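Wulbridge Forum > End effectors > Five-finger hand vs two-jaw on bottles

yeshi_abdella
2022-02-13
I've been going back and forth on the Tanoli hand for bottle picking and I'd love to hear from people who use one daily. My old Pakden two-jaw never drops anything, but it can't turn a bottle without setting it down first, and that drives me nuts!
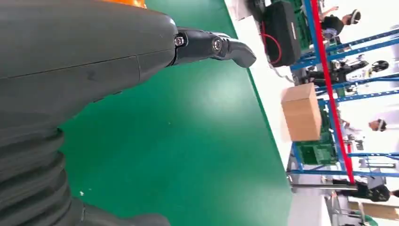
So my main question is grip force. I run the Pakden at 75 percent and leave it there. With five fingers, do you set each one separately, or let the controller sort it out?

kirosj
Separately, always. I let the Endetti controller balance them for a while and the pinky kept arriving late. Also slow the thumb down. Bottles on their side want to roll, and a fast thumb just kicks them off across the mat.
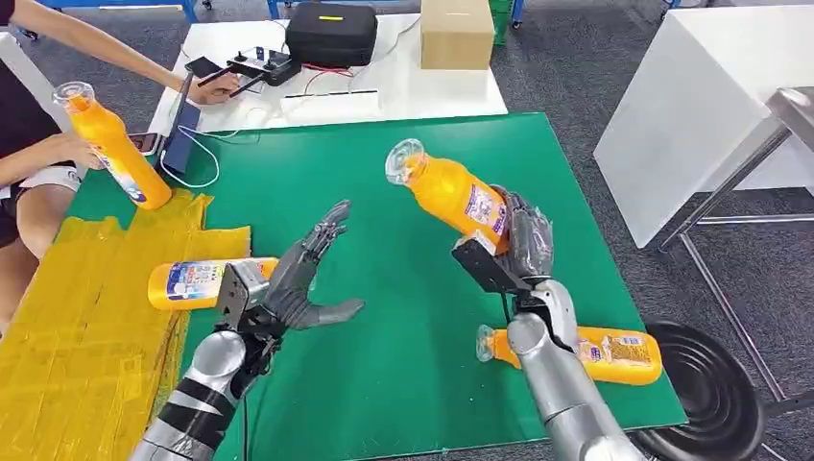
One orange bottle in the right hand, left hand open.

abrehet_w
Gonna disagree with Kiros here. Per-finger limits are a pain to maintain, and every firmware update wiped mine. I went back to a two-jaw with soft pads and lost maybe a little reach (and zero sleep). If all you do is pick and place, why pay for 14 extra things to tune?

kirosj
Because she wants to turn the bottle, Abrehet! Two jaws won't do that. And export your limits before you update, it's one menu.

abrehet_w
Fair on the turning. Still not sold.

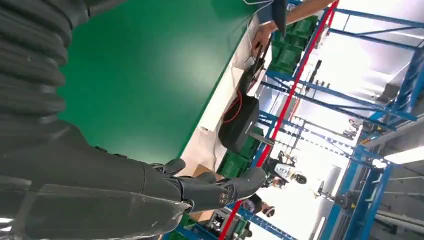 yeshi_abdella
Does the wrist camera need recalibrating every time you swap the hand for the two-jaw?

kirosj
Only if the camera mount comes off too. I keep mine on the arm side, so I just load the other tool offset and do one test pick.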